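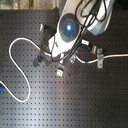 Tratus hand rewind set for 16mm and 35mm film
Stock code 1421
Share 14 | Comments 6

The Tratus is a pair of geared hand rewinds for winding, inspecting and repairing film prints. It suits film societies, small cinemas, archives and anyone at home with a few cans of film and a table to clamp things to. Both units take reels up to 2000 ft. The set is sold as a pair, left and right, and we don't split them.

Each rewind has a cast body, a steel shaft and a folding crank with a plain handle. The gearing is four to one, and the crank can be disengaged on the feed side so that it stays still while the reel turns. A small drag brake on each shaft stops the feed reel running on when you slow down. Set it with the knurled screw under the body – a quarter turn is normally enough for a full reel of acetate, and less for polyester.

The standard shafts are square section and take 16mm reels with a spring clip to hold them. For 35mm you fit the longer keyed shafts, which come in the box. Changing over takes a few minutes with the hex key provided. If you work with both gauges every day you may prefer to buy a second pair and leave them set up.
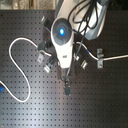

Blue indicator light on the white arm, perforated plate below.

What you get

Two rewind units, left and right
Two 16mm shafts with clips
Two 35mm keyed shafts
Four bench clamps
Hex key and a small bottle of shaft oil
50 ft of white leader
Printed instructions in English

The clamps fit worktops up to two inches thick. You can also screw the units down through the holes in the base, but the screws aren't supplied. Leave enough room between the two for a splicer and a viewer, with your light box in the middle if you use one. Most people put them a yard apart and then move them further out.

Splicers, tape, cores and split reels are sold separately. The Jõgi tape splicer is the one we send out most often with this set. It comes in separate 16mm and 35mm versions, so please say which you need. The older Hakenlow splicer is no longer made, though we still carry blades for it.

Looking after them

Put one drop of oil on each shaft every month or so if the set is in regular use. Wipe off any extra before you load a reel, as oil on the edge of a print will work its way inwards. Don't use spray lubricants.

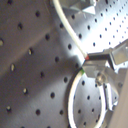
The brake pads are felt and will wear in time. When the screw is fully in and the reel still runs on, it's time to change them. Replacement pads come in packs of four and are pushed into place without glue. The gears are greased at the factory and should be left alone. If a crank starts to feel rough or skips, send the unit back to us and we'll have it opened up and checked.

Badly shrunken or brittle film should be wound slowly and with very little drag. Film that smells strongly of vinegar is best kept in a separate room, and we would clean both shafts before putting a good print back on. The set is not suitable for nitrate stock.

Delivery and returns

Sets are sent from our Tullilen store by tracked courier, boxed as one parcel. The next batch is due in May and orders can be placed before then. You can return an unused set within 30 days. Worn pads and lost clips are not covered by the guarantee, but the bodies, shafts and gears are covered for five years.

For spares, or to check whether an older pair will take the new shafts, write to Jurgita Rimkutė in the parts department and give the number stamped under the base.

6 comments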